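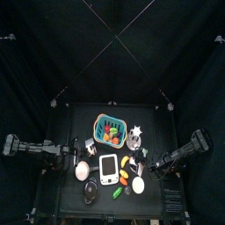

Vol. 8, Issue 2, p. 60

Figure 3. The Prunent bench inside its curtains, with both arms over the table and the basket at the back.

4.2 Putting the bench together

I'll own up straight away that the bench in Figure 3 is the third one I built at the Hanwood workshop. The first was my kitchen table, and the second wobbled so much that every fast move with the right arm shifted the left one too. By August I'd given in and started again, with a mount for each arm on opposite sides and a matt black top in between (the shiny one I had before threw reflections all over the camera pictures).

The curtains were Trudy Costigan's idea. The workshop is shared, people walk past with bright jackets and bits of timber, and our early recordings were full of them. I'd been trying to fix that in software for weeks - Trudy turned up with dark fabric and had it hanging before lunch!

For the objects we went with toy food, a basket, a plate, a cup and a couple of pans. Toys are cheap and they don't go off, but they're also harder to pick up than you'd think. The banana is easy enough if the fingers come down across it. The round fruit is a pain, as it rolls if one finger touches first, and I spent far too long on finger pads before Vaughan Pirihi suggested simply closing the gripper more slowly. We dropped the closing speed to 60 per cent and left the pads alone.

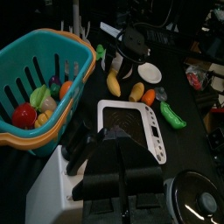
The basket gave us a different sort of trouble. Its slats are just the right width to catch a fingertip, and once a finger is through, the arm will happily drag the whole thing across the table. Keegan Quinlan wrote a check that stops the arm when the wrist load goes over a set limit, and we kept it switched on for all 2909 recorded attempts. It did stop a few perfectly good grasps as well, mostly near the rim - we have left those in the data and marked them as stopped.

Cables were the other thing. I'd tied mine down neatly and tightly, and the right arm pulled a plug out on its first long reach. Leaving a loose loop beside the arm looks scruffy but gives it room to turn. Henrike Wendt now checks both loops by hand after every 200 attempts, and we re-zero the joints while she's at it.

Section 4.3 covers the wrist cameras, which went on last and which I would fit first if I were doing it all again.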